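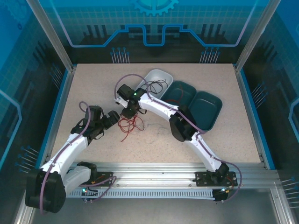

Figure 4. Two arms over the worktop, with red cable.

4. Entering ward results in Tukis

This section covers the set-up of a results desk for a local or parliamentary by-election. It assumes that Tukis has been installed and that the election has been created under Contests (see section 3). Users of the older Bunier desk should read the note at the end of this section first.

4.1 Before the count

1. Sign in with an account that has the Desk Lead role. Entry Clerk accounts can type figures but cannot open a contest.

2. Open Contests and choose the election. Check that the number of wards matches the notice of election. The Flisthorpe sample file contains 34 wards and can be loaded for practice.

3. Under Candidates, enter each name as it is printed on the ballot paper, surname first. Party descriptions must be picked from the list. If a candidate has no description, choose None. Do not choose Independent unless that word is on the ballot paper.

4. Enter the electorate for each ward. Tukis uses this figure to work out turnout. If it is left blank, turnout is shown as a dash on all public pages.

5. Set the previous result. Where ward boundaries have changed, tick No comparison. Swing will then be left out for that ward.

6. Press Lock set-up. Candidate names can no longer be edited by clerks.

Note: A ward can be unlocked by itself. Select the ward, then Actions, then Unlock ward. The rest of the contest stays locked.

4.2 Entering a declaration

1. Select the ward. The entry form opens with the cursor in the first candidate's box.

2. Type the votes in the order shown. Press Tab to move to the next box. Commas are ignored.

3. Type the number of rejected papers in the last box. Do not add them to any candidate's total.

4. Compare the Total box with the total read out by the returning officer. If the two differ, press Hold and check the figures with the reporter at the count.

5. Press Submit. The ward moves to the Second Check list.

6. A second user opens the ward and types the figures again. The first set is hidden. When both sets agree, the ward turns green and Publish becomes available.

Caution: Publish sends the result to every connected page at once. A published result can be corrected but not withdrawn, and the correction is shown with a time beside it.

4.3 Recounts and ties

If a recount is called, press Recount on the ward page. Any figures already typed are kept but cannot be published until Recount is cleared by a Desk Lead.

Where two candidates have the same number of votes and the seat is decided by lot, enter the votes as declared. Tick Decided by lot and select the winner. Do not add a vote to either candidate; Tukis handles this in the seat totals.

4.4 Error messages

Error 273: The votes and rejected papers together are greater than the electorate. Check the electorate first. A digit missing there is the usual cause.

Error 281: Both checks were made by the same user. Sign in with a different account and repeat the second check.

Note for Bunier users: Contests saved in Bunier can be brought across with Import. Candidate order is kept. User roles are not, and must be set again. Files from before the Thambiah update have no rejected papers column, so those boxes will be empty after import.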